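Workshop notebook, Feb 18, 2018
Floor and vacuum day

So the plan was to get the Punow hall floor into shape before the Nolleo crates arrive in March, and I'm writing this down mostly so whoever does the next round doesn't start from scratch like I did! The marble pattern is lovely but it hides grit like you wouldn't believe. You think it's clean, you kneel on it, and there's the grit in your knee.

I went with the canister vac for the edges and the corner by the boxes. Good suction, decent wheels, but the hose has a mind of its own and loves to curl back on itself. Lay it out long before you start (I never do).
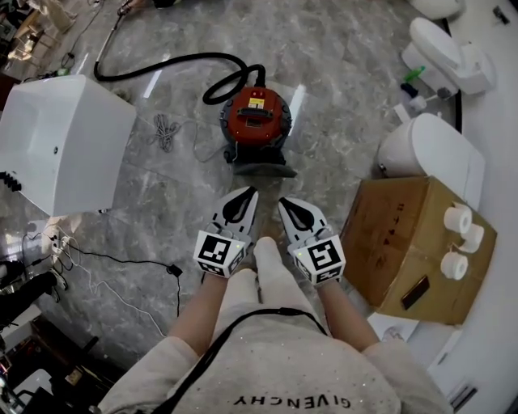
Red canister vac, hose and cable out, power strip over on the left.

Note on cords: we really need a second strip. Everything is bunched up on one side and I spend half my time stepping over it. Jetari sells a 14 foot one, I put it on the order list along with bags. Also wrote "hose clip??" on the list and now can't remember which clip I meant.

The far end by the roller doors is the worst for dust. I left the blinds down, and the sun still comes in across them, so there's plenty of light to work by. Floor-level jobs go better with two people, one on the vacuum and one on the bits and pieces.
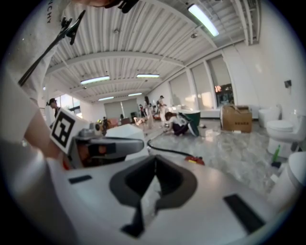 Posted by: floor crew, Latuheru workshop

Still to do: wipe down the window side, sort the dark corner (it's mostly boxes, some of them ours), and find a proper home for the green container. Mop comes last, and please use the small bucket, the big one slops. Bags are on shelf 79 if you run out.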